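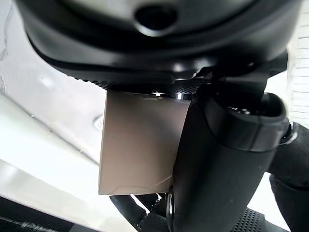

How soon can I start using the sink and counter in my new kitchen?

As soon as the first wash-down in this section is done and the countertop has had a night to dry.

47 shares
2 comments

Section 2: Your first day with the sink, the counter and the cups
Orkance Kitchen Owner's Guide, written by Gwendolyn Pruitt

Welcome to the part of the guide where you finally get to put things where you want them. I know the temptation is to unpack every box the minute the installers have gone (I did exactly that in my own kitchen, and spent the evening taking it all out again to wipe the shelves), but a slow first hour will save you a good deal of rubbing and scrubbing later. Make yourself something to drink, find two soft cloths and a mild dish soap, and take the steps in order.

Before you begin

Check that the water is turned on under the sink and that the protective film has come off the countertop, the end panels and the door fronts. The film on the handles is very thin and easy to miss. Run a fingernail along the back of each bar handle and you'll feel the edge of it if it's still there.

CAUTION: Don't lift film with a knife, a razor or a metal spatula. A white surface hides a scratch for a week or so and then shows it to you every morning.

Washing down the sink and counter

1. Open the faucet lever gently and let the cold water run for two minutes. If you chose the Cordier tall faucet, a little sputtering is normal while the air comes out of the line.

2. Rinse the sink all the way around, corners included, and wipe it dry. Steel dust left from cutting the opening can leave small brown specks if it sits in a damp sink.

3. Put a few drops of dish soap into a bowl of warm water. Wring your first cloth out well, so that it's damp and doesn't drip, and wipe the countertop from the wall toward you.

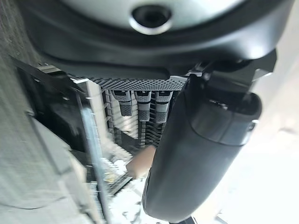 4. Go over the same stretch with plain water on a clean cloth, then dry it with a towel. Soap that dries on a glossy white top leaves a cloudy patch, and people call us thinking the finish has failed when all it wants is another rinse.

5. Wipe the wall panel last. The gray veins in a Mametti marble-look panel are part of the surface and won't come off, so please don't try to lift a faint one with scouring powder – we've had some very determined customers.

NOTE: Keep your cloth away from sockets and power strips. If there's a strip on the wall over your counter, switch it off first and wipe below it with a barely damp cloth. Cords should follow the wall in clips, well clear of the sink.

The first cups

Cups are a nice thing to start with, being small and easy to put away, and they tell you quickly whether your shelf is at the right height. Wash each one before it goes in, even the ones that came out of the old kitchen wrapped in paper. Newsprint in particular leaves a gray smudge on pale glazes.

6. Hold the cup on its side with one hand around the body and turn it slowly so you can see the inside wall all the way down.

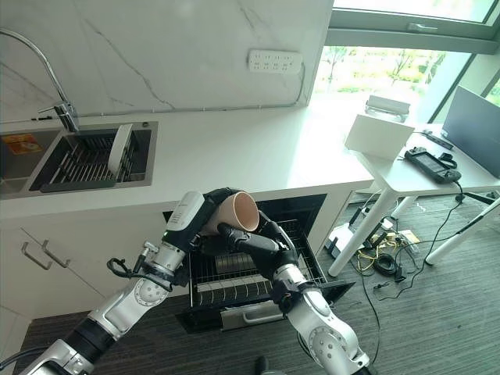
7. Feel around the rim for chips. A chipped cup is better off holding pencils, and a rough rim will also mark a shelf if you store your cups upside down.

8. Wash, rinse and dry, then set the cups on the shelf with a finger's width between them. Stacking is fine for straight-sided cups, two high at most.

If you ordered the Numum drawer unit, please leave it empty today. It has its own first-use cycle, explained on page 42, and the cups will be quite happy on their shelf until then.

The floor and the walkway

Leave the floor until last. Fitting a kitchen always makes crumbs of one kind or another, and whatever was on the counter tends to finish up down there.

9. Sweep along the foot of the cabinets with a soft brush and pick up any loose bits by hand, so they don't get dragged under a chair leg.

10. Vacuum with the brush head down, working with the stripes of the floor if yours has them, and then damp-mop with clear water.

11. Walk once between the sink counter and the island with a full tray in your hands. Anything you have to step over, such as a cord or a box, needs another home. 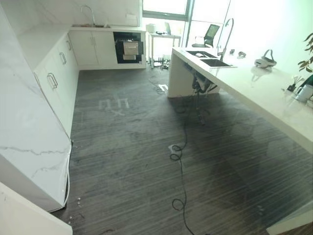 Sink counter at the back, island on the right.

CAUTION: Don't sit or stand on the island end. The end panel is made to carry the top and what you'd normally put on it.

For stains that have already set, turn to page 47. This section was last revised on July 4, 2025.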